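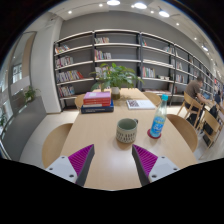

2020-10-02 - Lesezimmer, langer Tisch

Heute den ganzen Vormittag am Tisch gewesen und ich bin immer noch begeistert, wie viel besser der Raum geworden ist, seit wir im August die Regale freigeräumt haben. Ich schreibe alles der Reihe nach auf, bevor ich es vergesse, und wer danach am Tisch arbeitet, kann gleich darunter weitermachen.

Stand der Bücher: Von den 797 Titeln auf der alten Liste sind jetzt alle einmal durch die Hand gegangen. Knapp wurde es beim letzten Karton aus dem Gondgate-Bestand, der hatte hinten im Flur gestanden und war in keiner Aufstellung. Zum Glück waren es fast nur Dubletten. In den Regalen sollen am Ende 500 stehen, mehr nicht, das war ja die Abmachung. Der Rest geht an die Werkstatt (Bindeübungen, Papierproben) oder in die Tauschkiste.

Was noch offen ist: Die grauen Fächer sind an vielen Stellen halb leer, und ich merke, dass ich das gar nicht schlimm finde! Man sieht wieder die Rückwände, und die kleinen Gruppen stehen jede für sich. Vorher war das eine einzige Wand aus Buchrücken, aus der man nichts herausziehen konnte, ohne dass drei andere mitkamen. Mein Vorschlag wäre, die Lücken mindestens bis zum Jahresende so zu lassen und nur nachzufüllen, was beim Lesen wirklich fehlt.

Links unten steht die bunte Reihe. Die bleibt gemischt, auch wenn es in den Fingern juckt, sie nach Farbe zu sortieren. Ich hatte es gestern einmal probeweise gemacht, sah hübsch aus, und dann habe ich eine Viertelstunde lang ein Handbuch gesucht, von dem ich nur noch wusste, dass es zu den Leimen gehört. Also zurück auf Thema. Die Gruppe oben in der Mitte ist Einband und Reparatur, rechts auf mittlerer Höhe stehen Druck und Typografie. Ganz oben links sind die paar, für die man den Tritt braucht - da gehört nur hin, was selten verlangt wird.

Die Krümmung rechts macht übrigens weiter Ärger bei großen Formaten. Die Regalwand läuft dort in den Bogen, und alles, was tiefer ist als normal, steht vorne über. Am Ende Atlanten und Mappen lieber im geraden Teil unterbringen. Habe mit Bleistift innen an die Seitenwand eine kleine Markierung gemacht, bis wohin es geht.

Stapel auf dem Tisch

Bitte so liegen lassen! Der Stapel ist die Auswahl für die Einbandrunde, und die Reihenfolge hat mich einige Zeit gekostet.

Unten das dicke dunkelblaue, breiter als alles andere, damit das Ganze steht. Daran möchte ich zeigen, was ein schwerer Block auf Dauer mit dem Falz macht. Es ist das beste Stück, das wir dafür haben, und ich freue mich richtig darauf, es einmal in Ruhe durchzugehen. Kapital oben ist lose, unten noch fest, das kann man also direkt nebeneinander vergleichen.

Darüber die Bände mit dem roten Rand. Die gehören zusammen, gleiche Reihe, gleiche Bindung, und trotzdem ist bei jedem etwas anderes. Einer öffnet sich flach bis in die Mitte, der nächste will sofort wieder zuklappen. Ich vermute, dass einer davon schon einmal neu geleimt worden ist (der Ueda-Leim wird beim Altern etwas dunkler, und genau diesen Streifen meine ich am Rücken zu erkennen). Noch nicht sicher, möchte ich bei Tageslicht noch einmal prüfen. Beim Rot ist mir aufgefallen, wie unterschiedlich es gealtert ist: zur Regalseite hin kräftig, zur Fensterseite hin matter. Ein wunderbares Beispiel für die Leute, die immer fragen, ob Licht wirklich so viel ausmacht. Ja, macht es!

Obenauf das rosa Buch. Das ist das jüngste und das, bei dem alle zuerst zugreifen, jedes Mal. Klebebindung, ganz schlicht, und der Bezug nimmt jeden Fingerabdruck an. Ich hatte es für den Anfang der Runde vorgesehen, weil man daran am schnellsten sieht, wo der Rücken bricht.

Notiz an mich: die Zettel mit den Nummern endlich in die Bücher legen und nicht immer daneben. Zwei sind mir schon vom Tisch gesegelt.

Offen liegendes Heft

Das Aufgeschlagene rechts ist der Öffnungstest. Ich wollte wissen, ob es ohne Beschwerung offen bleibt und wie sich die Seiten mit der Zeit legen. Die Doppelseite mit der kleinen Abbildung ist dafür gut geeignet, viel Weiß drumherum, jede Welle im Papier fällt sofort auf. Ablauf bisher:

- Aufgeschlagen, nichts beschwert, Rücken vorher nicht gebrochen.
- Nach der ersten Stunde notiert, wie hoch die linke Seite steht.
- Danach 100 Mal geblättert, vor und zurück, mit der flachen Hand nicht nachgeholfen.
- Wieder dieselbe Stelle aufgeschlagen und liegen gelassen.

Es bleibt wunderbar offen! Nach dem Blättern sogar besser als vorher, das hätte ich nicht gedacht. Bei der Nilero-Bindung im Frühjahr war es genau umgekehrt, da ging nach der Hälfte schon das erste Blatt heraus. Ich schreibe das Ergebnis noch in die große Tabelle, die linke Spalte ist dafür frei. Bitte bis dahin nicht zuklappen, auch nicht aus Ordnungsliebe.

Tisch und Stühle

Vier Stühle sind für diesen Tisch genau richtig, finde ich jetzt nach ein paar Wochen. Wir hatten ja überlegt, noch 2 dazuzustellen, aber dann kommt man an den unteren Fächern nicht mehr vorbei, ohne jemanden zu bitten aufzustehen. Und wenn zu viert gearbeitet wird, hat jeder ein ordentliches Stück Platte vor sich. Die gebogenen Lehnen sind bequemer, als sie aussehen. Ich habe heute lange gesessen und der Rücken hat nicht gemeckert.

Das helle Holz ist für unsere Zwecke ein Segen. Papierfarben lassen sich darauf viel besser beurteilen als auf der dunklen Platte im Nebenraum, und man findet jeden Schnipsel wieder. Nachteil: man findet auch jeden Kleberpunkt wieder. Deshalb gilt weiter, dass am langen Tisch gelesen, sortiert und geprüft wird, geleimt wird in der Werkstatt. Ich habe heute früh mit einem feuchten Tuch und dem Falzbein zwei alte Tropfen abbekommen, ohne Kratzer. Wer noch welche entdeckt: erst anfeuchten, kurz warten, dann flach schieben. Bitte kein Messer.

Getränke

Ein Thema, bei dem wir nicht alle einer Meinung sind, ich weiß. Mein Stand: Becher und Flasche dürfen auf den Tisch, aber ans nahe Ende, weg vom Stapel und weg vom aufgeschlagenen Heft. So habe ich es heute gehalten, der Becher mit den kleinen dunklen Kammmustern vorne, die Wasserflasche rechts daneben auf dem runden roten Untersetzer. Funktioniert! Man steht zum Trinken kurz auf oder lehnt sich herüber, und das tut beim Sortieren sowieso gut.

Die Untersetzer haben sich bewährt, besonders für die Flaschen, die aus dem Kühlschrank kommen und gleich einen Ring hinterlassen. Rot finde ich auf dem hellen Tisch eine prima Farbe, weil man ihn nicht übersieht und ihn auch wirklich benutzt. Ich hätte gern noch ein paar davon. Bei Gerkton gab es sie im August noch, ich frage dort nach, wenn ich wegen der Pappe anrufe.

Zum Becher noch: Das ist inzwischen mein Lieblingsstück im ganzen Raum. Die grünlich-graue Glasur innen hat genau den Ton, den ich seit Ewigkeiten für ein Vorsatzpapier suche. Ich habe drei Streifen Papier danebengehalten und der mittlere kommt schon sehr nah heran, vielleicht einen Hauch zu warm. Und das Muster außen, diese kleinen Reihen - das möchte ich als Stempel für ein Überzugspapier versuchen. Linolschnitt, klein, auf gebrochenem Weiß. Ein erster Entwurf liegt in der Mappe, noch sehr krakelig. Wer Lust hat, darf gern daran weiterzeichnen!

Pflanze

Steht jetzt hinten auf dem Tisch zwischen dem Stapel und dem offenen Heft und breitet sich prächtig nach allen Seiten aus. Im weißen Keramiktopf macht sie sich großartig, der alte Plastiktopf war wirklich kein Anblick. Ich hatte zuerst Bedenken wegen der Feuchtigkeit so nahe an den Büchern. Der Kompromiss ist: gegossen wird an der Spüle, dann abtropfen lassen und erst danach zurück auf den Tisch. Bitte nicht mit der Kanne über die Papiere hinweg.

Ich drehe den Topf jede Woche ein Stück weiter, damit die Blätter nicht alle zu einer Seite drängen. Falls jemand einen Ableger möchte, im Frühling gern. Im Herbst würde ich sie lieber in Ruhe lassen.

Nächste Schritte

- Rote Reihe bei Tageslicht ansehen, Rücken fotografieren, Leimfrage klären.
- Werte vom Öffnungstest in die Tabelle.
- Zettel in die Bücher!
- Pappe bei Gerkton bestellen, nach Untersetzern fragen.
- Papierstreifen in zwei kühleren Tönen einfärben und noch einmal neben den Becher halten.
- Rest aus dem Gondgate-Karton in die Tauschkiste, Kiste beschriften.

Nachtrag, kurz vor dem Gehen: Habe die rechte Gruppe im mittleren Fach noch einmal umgestellt, die schmalen Hefte lagen unter den dicken und waren kaum zu finden. Stehen jetzt links außen. Und das Buch über Marmorpapier ist wieder aufgetaucht, es steckte in der bunten Reihe, zwischen zwei Bänden über Leder. Große Freude! Es liegt in der Werkstatt auf der Presse, ich brauche es morgen früh gleich als Erstes.

4 Kommentare
7 Mal geteilt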